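Restach warranty – "authorized repair" only?? anyone fought this
Consumer Rights & Complaints > Electronics and Appliances

tidewrack_63
Feb 1, 2022

Ok need a sanity check. Bought a Restach laptop, paid 1,816 for it, came with the two year warranty. Hinge went in January. Sent it in and they're refusing the claim because I swapped the SSD myself last year. Hinge. SSD. Different ends of the thing practically. 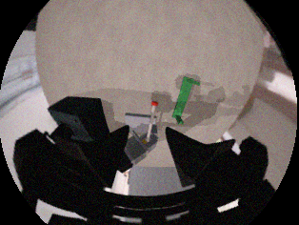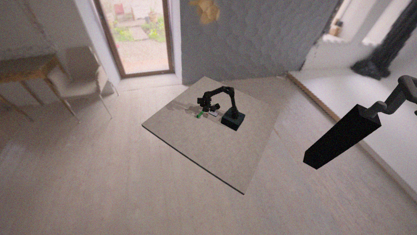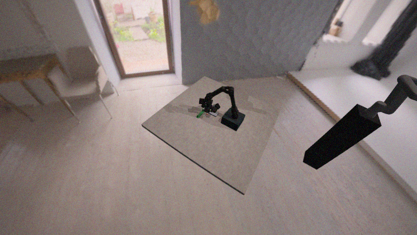 So I'm without it and they want me to pay for a whole new top case plus labor. Email says "warranty is void as the unit has been opened by a non-authorized party." Non-authorized party being me, with a screwdriver. I still have all the original screws and everything.

Do I have any leg to stand on? Bought it in the US from a regular store, Grondthorpe, not second hand.

pell_mell
Yes you do. Look up the Magnuson-Moss Warranty Act. They can't void the whole warranty just for opening it. They'd have to show that your SSD swap caused the hinge to break. Put it in writing, use the name of the law, ask them to explain the connection.

oldfuse
Careful. People on here throw Magnuson-Moss around like a magic word. It's a good law but it doesn't force anyone to fix your laptop tomorrow. If they say you flexed the bottom cover getting it off and stressed the hinge mount, now you're arguing about that. Did the bottom cover screw into the same posts as the hinge?

tidewrack_63
no idea?? 11 screws in the bottom, I put all of them back. Hinge broke months after. Was opening the lid and crack.

oldfuse
Then find out. On some of these the cover screws and the hinge brackets share plastic. Thats the argument they'll make if they have anyone awake over there.

pell_mell
But it's on THEM to make it. Right now they haven't said that, they said "opened = void." Different thing. Don't go handing them the better excuse.

Giuliana Mosquera
Had the exact same refusal from them, mine was a fan. Three emails to get anywhere. First two were the same pasted paragraph. Third one I asked for the name of the technician who inspected it and a copy of the report, and I copied in the state attorney general's consumer complaint address. Got a call next day, fixed free. Not saying it works every time.

Also ask for your photos. They take photos at intake. I got mine and you could see the fan was just dead, no marks on anything.

tidewrack_63
Didn't know about the photos, asking today. Did they charge you shipping?

Giuliana Mosquera
One way. I let it go, was tired by then.

hobnail
Why not go after the store? Grondthorpe sold it to you. I took a TV back to them outside the return window and the manager swapped it after ten minutes of me being polite and not leaving.

oldfuse
Because the store's return policy isn't the manufacturer's warranty. Worth asking, sure. But "manager was nice to me once" isn't a plan.

hobnail
worked tho

Lenuța Husar
Did you pay by credit card? Some cards add extended warranty coverage, read the benefits booklet, it's dull but it's in there somewhere. Mine covered a Ghorbani dishwasher when the maker wouldn't. They wanted the receipt, the written refusal and a repair estimate. Check the deadline for filing, mine was short.

Caveat, a lot of them only kick in after the maker's warranty ends, so a refusal inside the period might not count. Call and ask.

tidewrack_63
Credit card yes, the Huron one. Will dig out the booklet. Receipt is in my email – I think.

pell_mell
Save all of it as files before you do anything else. Receipt, warranty terms as they were when you bought, the refusal. Companies edit those pages.

oldfuse
Agree with that part. And don't let them send it back "unrepaired" without a note of what condition it's in. If they had it open on the bench you want that written down too.

Still say small claims is where this ends up if they dig in. Cheap to file most places, look up your county.

tidewrack_63
Ok so sent just now: asked for inspection report, intake photos, and which clause they're relying on and how the SSD caused the hinge. Named the law. Gave them till the end of next week. Kept it short, took out the rude bit.

Giuliana Mosquera
Good. If you get the pasted paragraph back dont argue with it, just resend the same questions with the date of the first email on top.

hobnail
should've left the rude bit in

tidewrack_63
Auto reply says 3 business days. Will post when I hear something.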